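1/ A thread about water meters, which I never thought I'd write, but we've had one since January and a few of you asked how it was going. Put the kettle on, I do go on a bit.

2/ We moved to Preltham into a house with a big old unmetered bill, the sort worked out from what the place might have rented for decades ago. There are two of us and we were paying as if we were a boarding house. More than 600 pounds a year!

3/ So I filled in the form on the Plotska site (our supplier, and I'll say now they were perfectly pleasant throughout). It asks how many baths you have, how many showers, whether you water the garden and so on. I was truthful about the baths. I do love a bath.

4/ The fitter came 8 days later and was gone before I'd found the biscuits. Ours went in under the little cover in the pavement, so no holes in the kitchen and no mess at all, and I'd been dreading it for a week.

5/ Then came the silly stage, where you read the meter every morning in your dressing gown and frighten yourself. I'd skip that if I were you. One day's reading tells you very little, especially if it's the day you washed all the bedding.

6/ After that I got sensible and looked at where our water was really going. Washing up was less than I'd feared. The garden was nothing at all, it being winter. The loo was the big one, by miles.
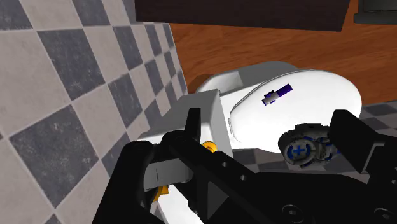
7/ Things that have helped, in case they're useful to you:

Food colouring in the cistern. Leave it for a bit without flushing, and if the colour creeps into the bowl you've got a leak. We had one! A new washer sorted it.

A washing-up bowl in the sink, like my gran had. The rinsing water goes on the pots by the back door.

Full loads only in the machine, and I've stopped washing jumpers that only needed an airing.

8/ What hasn't helped is the shower timer. It's called an Ena, it's shaped like an egg, and it goes off with such a shriek that I dropped the shampoo. It lives in a drawer now.

9/ Our first proper bill arrived on 12th April, and it works out at 80 pounds less than we'd have paid the old way over the same stretch. I read it three times and then rang my sister.

10/ It won't suit everybody. If you've a houseful of teenagers, do the sums first, and ask whether you can switch back if it doesn't work out. Rana, the advice place by the library, will go through the form with you for free, and they're lovely.

11/ Next job is a water butt before the beans go in. If anyone has one they're happy with, tell me which, and whether the tap drips, because the last one I owned dripped for 6 years and I never did get to the bottom of it.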